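How to Hand Wash Kitchen Towels and Cleaning Cloths

I grew up in a house where the dish towels went in with everything else and came out smelling faintly of onions, and I thought that was simply how dish towels smelled. Then we moved into the upstairs apartment on Janier Street, which has no washer, and I had to learn to do the small things by hand. I've come to like it. It's a nice job for the end of the evening, with the radio on, and you can get a week's worth of cloths done in the time it takes a pot of rice to cook.

What you need

A basin or a dishpan, big enough to get both hands into. Something with holes in it for the finished cloths to drain in. Mild liquid soap. White vinegar. A pair of gloves if your skin is touchy, as mine is every winter. A rack or a line to dry things on.

For soap I use Cellitz, the plain unscented one, but any gentle dish soap will do the job. Please go easy with it! Almost everyone I've taught uses too much the first time and then spends half the night rinsing.

Sorting and soaking

Shake the crumbs out over the trash first. Then make two piles, light colors and dark colors, and set aside anything new and bright (reds especially) to wash alone the first few times. I have a set of napkins that used to be white and are now the color of a seashell, and I still think of that red apron whenever I set the table.

Fill the basin with warm water, add a teaspoon of soap, and swish it around before the cloths go in. Let them soak for 20 minutes. If they smell sour, drain off the soapy water and give them a second soak in cool water with half a cup of vinegar, for the same length of time. Don't ever put vinegar in with bleach, not even a splash of each.

Greasy spots want a little help. Rub a drop of soap straight into the spot, fold the cloth over on itself, and work the two halves together with your knuckles. My neighbor Rory Jardine keeps an old soft toothbrush by the sink for this, and I've since copied him.

Washing, rinsing and wringing

Now press and squeeze, lift and press again. You don't need to scrub the whole cloth, and with a looped towel you really shouldn't, as it pulls the threads. Give each one a minute or so, then pour out the water and rinse in fresh cool water until it stops feeling slippery between your fingers. It usually takes me 4 changes of water, or 5 if I've been heavy with the soap - and yes, I still am sometimes.

To wring, fold the cloth in half the long way, take one end in each hand and turn them in opposite directions. Stop when the drips slow down. Thin cotton can be twisted quite hard, but with thick towels I'd sooner press them flat against the side of the basin first and then give a gentle twist.

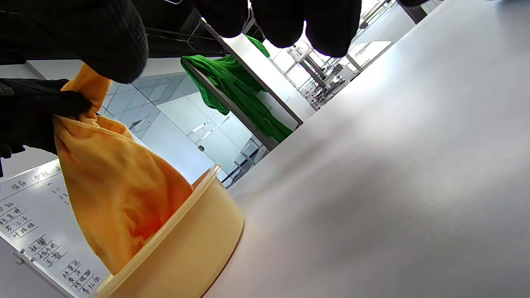
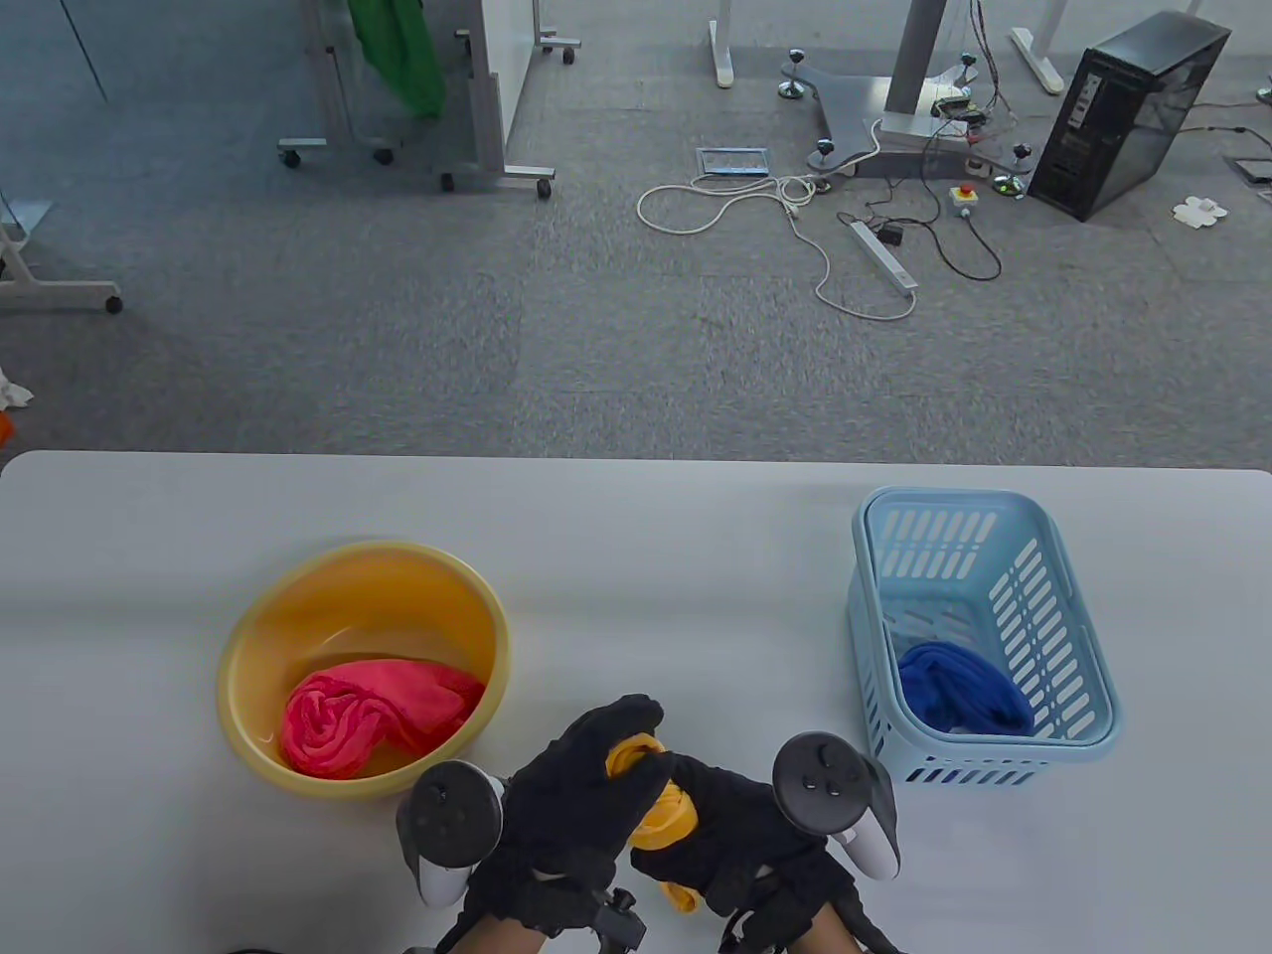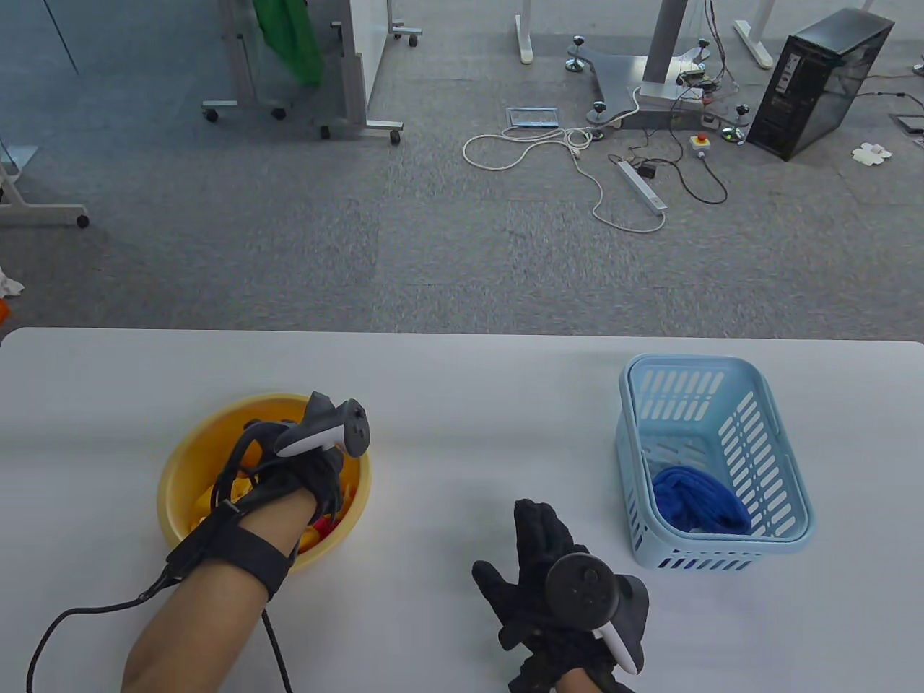

A yellow container on a white tabletop, with gloves on.

Drying

Snap each cloth once, hard, to get the wrinkles out, and pull the corners square. Hang them with space between, and try not to fold them double over the rail, or the inside will stay damp until the next day. From May on I put mine on the back porch and they're ready by lunch. In the cold months I use a Gullent folding rack by the radiator, which takes nearly everything I own in the way of towels, and turn them around before bed.

Linen is best taken down while there's still a bit of dampness in it, and smoothed flat with your hands on the counter. You'll hardly need the iron.

A few odds and ends

Microfiber cloths should be done separately, as they pick up lint from cotton towels and hang on to it. Skip the fabric softener on all of these - it leaves a coating and the cloth just pushes water around the counter.

Wool dishcloths (my aunt knits them) get cool water and no twisting at all. Roll them up in a dry towel and lean on the roll.

Rinse the basin when you're done and turn it upside down to dry.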